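Chapter 8
Storage and the Household

By the end of this chapter you should be able to:
explain why the storage needs of a household change over time
compare open, closed and transparent storage
carry out a simple storage survey of a single room

8.1 Why storage matters

Every home holds more objects than are in use at any one moment. Where the others are kept affects how much floor is free, how long everyday tasks take and how safely people can move about. Storage is therefore treated in this book as part of the design of a dwelling, to be planned alongside heating, lighting and water supply.

The terraced houses of Trivholm show how expectations have altered. When the first 40 were let, each had one larder, one cupboard under the stairs and a row of pegs by the back door. Tenants brought their own chests and dressers. The later flats at Drollow were built with fitted cupboards in every room, and the space set aside for loose furniture was reduced to match.
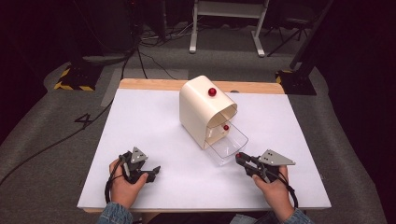
Small items present a separate difficulty. A deep cupboard suits blankets and pans but serves buttons, batteries and keys poorly — they sink to the back and are bought again. Shallow drawers and lidded boxes answer this need, and a clear front or side allows the contents to be checked without opening anything.

8.2 Measuring what is needed

A storage survey begins with a list. In the Perron survey, used throughout this chapter, a household of four recorded 800 objects in its kitchen and living room. Of these, 70 were handled every day. The remainder were used weekly, seasonally or hardly at all.

Key terms: fitted storage, loose storage, access, frequency of use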